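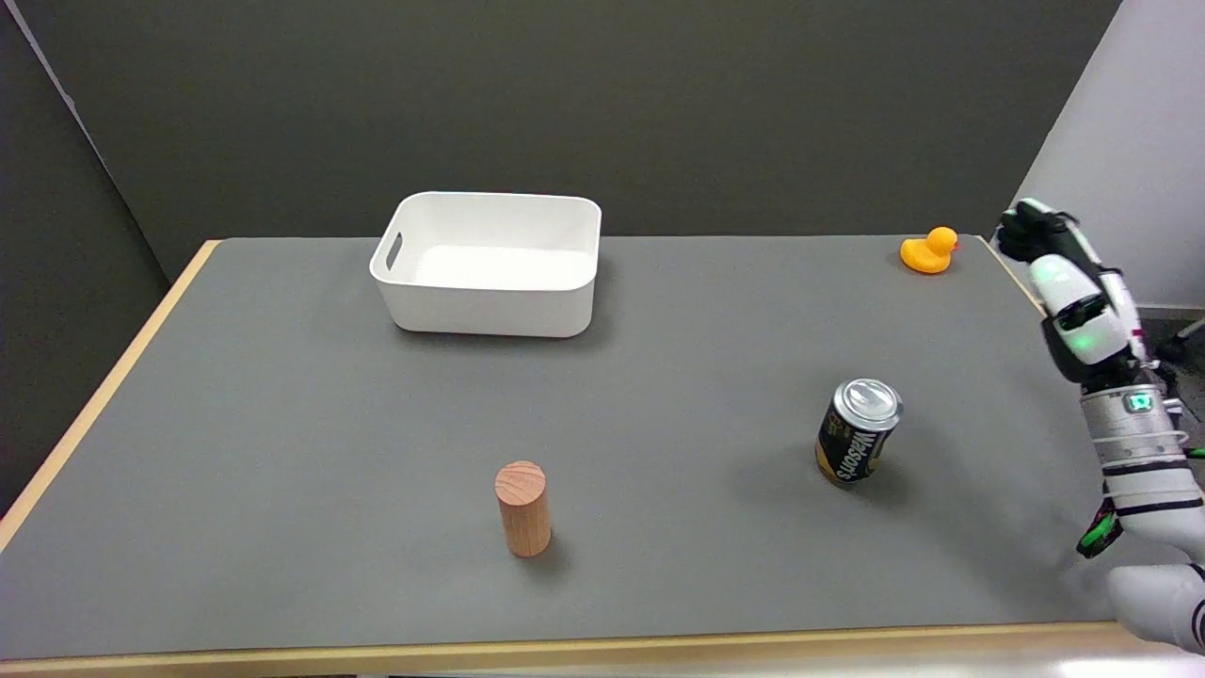 Film Catalog Editor, Genre and Direct-to-Video (part-time, fixed term)

Hakala is a subscription database of feature film records used by libraries and repertory programmers. The Hustine collection, acquired in May, consists of 2504 thrillers and crime films released mainly on VHS. Existing records are incomplete and the plot summaries are inconsistent in length and tense.

Duties
Watch assigned titles in full from digitized tape.
Write a plot summary of up to 120 words, present tense, ending disclosed.
Check cast and crew credits against the on-screen titles. Packaging is not accepted as a source.
Record running time, aspect ratio and any visible cuts.
Flag alternate titles and duplicate transfers in Povovlow, our cataloging system.

Expected output is roughly 15 records per week. Summaries carry no rating or opinion.

Requirements
Two years of paid work in film cataloging, archiving or reviewing.
Accurate written English.
Reading knowledge of Italian or Tagalog is useful but not required.

Terms
Two positions, 24 hours per week, one-year contract. Remote work is possible after the training period. Paid monthly.

To apply, send a resume and two sample summaries of films released before 2000 to Erlinda Malabanan, Records Department. Questions about Povovlow go to Reijo Laaksonen. Applications close 13/06/2021. Shortlisted applicants will be sent one film to catalog as a paid test.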